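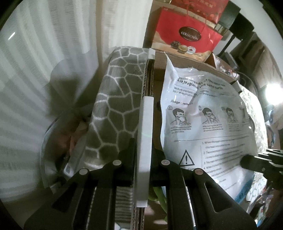 Storing flat white plastic panels with cardboard — upright or lying down?

Posted by hanine_shelf

I have a set of white plastic panels left from a cube shelving unit, plus corrugated cardboard sheets I keep for shipping. They share a corner by the window with a box, a towel and a clear plastic container. The panels are 14 inches wide. Laid flat, they collect other things on top and one has developed a slight bow. Is it better to store them on edge, and does the cardboard need to be kept apart from them?

Kamol Inthanon

On edge is fine if the panels are close to vertical and supported across most of their height. A panel that leans at a steep angle carries its own weight across the middle and will bow again over a summer.

Put one cardboard sheet between each pair of panels. Corrugated board is stiffest along the flutes, so turn the sheets with the flutes running up and down. With the flutes horizontal, the sheet folds over at the top and stops supporting anything.

Keep the stack out of direct sun. A thin curtain reduces heat but does not remove it, and white plastic can yellow. For the bowed panel, lay it on a flat floor with the bow facing up, weight the center evenly, and check it after 16 hours. Mine came back most of the way — the rest never did.

Veretlow

Agree on the spacers. Old towels work too but they slide.

bramwell_589

I just keep mine flat under the bed. No bowing so far. Only thing I would add is to bag the small stuff (masks, clips, connectors) and hang it from a hook, otherwise it ends up between the panels and scratches them. Tape the shelf connectors to one panel if you plan to rebuild the unit.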